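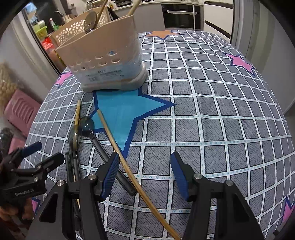
Home | List archive | Subscribe | Search

Print this message | E-mail this message

To: Brimico household list
Date: 18th April
Subject: Re: What do you all keep your spoons and chopsticks in?

> We've just moved into the unit in Stirum and the
> cutlery drawer is tiny. I'd love to stand the everyday
> things on the bench or the table, but I'm worried it
> will look like a jumble. Does anyone do this and like it?

Hello all, and welcome to Stirum to our new neighbour!

I've been meaning to answer this one for days. We gave up on the drawer a while ago and went over to one of those upright plastic caddies with the little holes in the sides, and I do recommend them. Before you settle on one, take it to the table and put your own things in it, the longest and the heaviest first, and see whether it wants to tip. 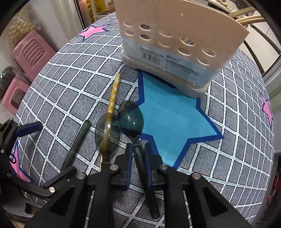 I'd also say clear the table of everything that wanders in from elsewhere (glasses, keys, the mail) or you'll end up finding a home for those too and never get to the spoons. Ours took 21 minutes from start to finish, and that included a cup of tea.

Chopsticks are the awkward ones. They lean whichever way they like and spread out at the top, so I put them in last, all to one side, and keep the wide things like spatulas well away from them.

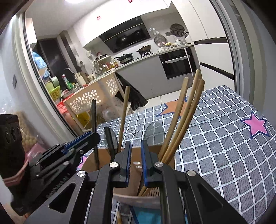

Chopsticks, spatulas and the rest, all sharing one holder.

Try to be a bit strict about numbers as well. There are only 3 of us at home, and I had 14 spoons on the go - far too many for one small caddy. The spares went into a bag for the swap shelf at Bratia, and I haven't missed them. The bright plastic spoons stayed, as I'm fond of a bit of colour on the table.

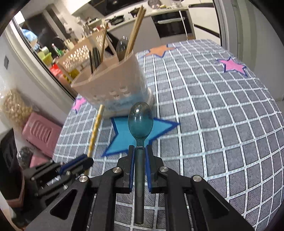 How often should the caddy itself be washed?

Once a week does for ours, in warm soapy water with an old bottle brush for the holes, then upside down on the rack until it's dry right through.

If you'd like to try one first, I have a spare you're welcome to borrow. I can leave it at the Azimi hall desk for you - just reply to the list.

Warm wishes to everyone,
Your neighbour at number 757

Contact the list owner | Copyright Brimico household list | Back to top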